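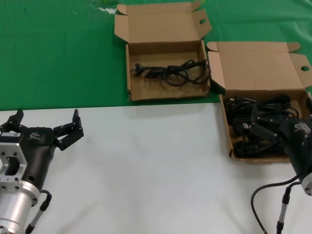
Shanti Dixit wrote to me after the March talk to say I had spent forty minutes on temperature and hardly a word on rain, and that rain was what people in her street talked about. She had a point. Tonight is mostly rain.

Notes for Orngate, April 24, 2024. Keep to half an hour. Leave time for the argument at the end.

Start with the gauge at Tolluvham. It sits behind the pumping station, on grass, well clear of the wall. Read every morning at nine. Last year's total was 1,039 millimetres. Ask the room whether that sounds high or low before saying anything else. Most will say high. Give them a moment.

One year tells you very little. Say this slowly. A wet year can turn up in any climate, and so can a dry one. If somebody brings up the floods their grandfather saw, agree that they happened. Old floods are in the parish books and I have no wish to argue them away.

What I want to compare is how the rain falls. Two places can have the same yearly total and very different weather. Zeman gets its rain in long grey spells. Vornden, on the other side of the hill, gets more of it in short bursts. Same sort of ground, same sort of drains. The drains at Vornden back up and the ones at Zeman mostly cope.

Wettest month at Tolluvham last year: 238 millimetres. Say the figure twice, people write it down. Then explain that the month had nine dry days in it.

Warm air can hold more water vapour than cold air, by something like seven per cent for each degree. That is old physics and can be measured in a laboratory. It does not say that any one storm was caused by warming. It says that when the conditions for heavy rain come along, there can be more water available to fall. Pause here. This is where hands go up.

Likely questions:

Was it warmer in the Middle Ages? In some regions, yes, for a time. Be brief.

What is the right temperature for the Earth? There isn't a single figure. Towns, farms and drains were built for the weather people had, and changing them costs money. Move on to the drains.

Are the records any good? Some are poor. Gauges get moved, trees grow over them. The Tolluvham one was moved once, roughly 500 metres, and I have left out the years before the move.

If it gets heated, go back to the gauge. Anyone can come and read it with me.

Last item: the leaflet on keeping your own rain record. We had 1,000 printed and there are plenty left. Put them by the door. Remind people to empty the gauge after each reading and to write down the zeros as well.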